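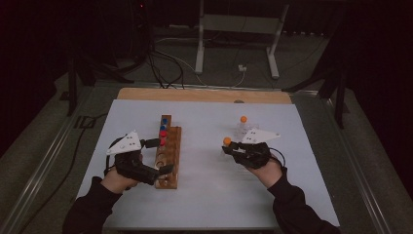
Step 1. Set up the board

Club how-to for the peg rack task, hand-held grippers. Written fast before the next session, fix what's wrong and save over it.

White board goes on top of the wooden board, wooden board goes on the platform between the two rails. Push it back until it stops, then leave it. If the board creeps while you work, stop and reset, don't chase it with your knee. We lost most of a session in May to a board that had slid and all the takes had to be thrown out.

Rack goes a little left of center, long side running front to back, holes up. Pegs in from the far end: blue, blue, red, red. Front holes stay empty at the start. The clear container goes on the right with a ball on top. Second ball is the one you work with.

Check nothing else orange is on the board. Sleeves count. Somebody's orange hair tie cost us a whole batch.

Step 2. Grippers on

Left one first, it's the fiddly one. Hand all the way in, cable looped to the outside so it can't drag over the rack. Then the right. If you're alone put the right one on with the left gripper resting on the board, jaws closed, works fine once you've done it twice.

White marker plates point up. If a plate is loose tighten it now and redo the calibration, don't just push it straight by eye. Don't touch the dots either, finger grease shows up in the tracking as a jitter you will blame on the software.

Open and close each side a few times. Should feel the same every time. If one sticks it goes in the Brokum box and you take a spare.

Step 3. Start the recorder

Open Punel on the laptop. Pick the peg rack project, then your team name. Wait for both grippers to go green. If only one goes green unplug the other at the hub end, count to five, plug back in. Do not restart the whole thing, you lose the calibration and have to wave the checker card around again.

Hold both grippers still over the board for two seconds before the first move and two seconds after the last one. Punel cuts the takes on the still part. No still part, no cut, and you get one giant take that somebody has to trim by hand.

Step 4. The moves

— Left gripper steadies the rack. Lower jaw against the front half, light pressure. You are holding it, not pinning it to the table.
— Right gripper picks up the loose ball. Come in from the right with the jaws level. Squeeze only till it stops rolling.
— Lift clear before going sideways. Most knocked containers are from people cutting the corner.
— Carry the ball over to the first empty hole and set it down. Let go slow. If it rolls off, the take is a fail, mark it and go again.
— Back off with the right first, then the left. Both still. Two seconds.

Keep your elbows low and the arms out of each others way. Crossing wrists hides a marker plate and the take drops out halfway.

Step 5. Mark the take

Good, fail or junk. Good means the ball ended up where it should and nothing else moved. Fail means you tried properly and it didn't work, we keep those, they're useful. Junk is phone rang, sneezed, wrong peg order.

Please dont mark fails as junk to make your numbers look nice. Team Akov did this at the spring round and then their model had never seen a dropped ball in its life.

Step 6. Reset and repeat

Ball back, pegs checked, rack nudged a tiny bit. Really do move it, a finger width or so, different each time. If every take starts identical the policy just learns the spot and falls over on competition day.

20 good takes per person per session, then swap. After that hands get tired and the takes get sloppy. We are at 574 good ones for this task as of July 25, 2025.

Step 7. Upload

Export from Punel, drop the folder on the Valtonen drive under your team. Name it task, initials, session number, no spaces. Don't rename the files inside — the training script reads them.

Wait for the upload to finish befor you shut the lid.

Troubleshooting

Take is shorter than it should be: you paused mid move. Keep going at a steady speed, slow is ok.
Gripper position jumps: marker plate hidden or dirty. Wipe with the dry cloth only.
Ball keeps popping out: squeezing too hard or grabbing above the middle.
Rack turns when you set the ball down: left jaw is too far forward, bring it back a hole.
Punel says no space: empty the trash folder on the laptop, it doesnt do it by itself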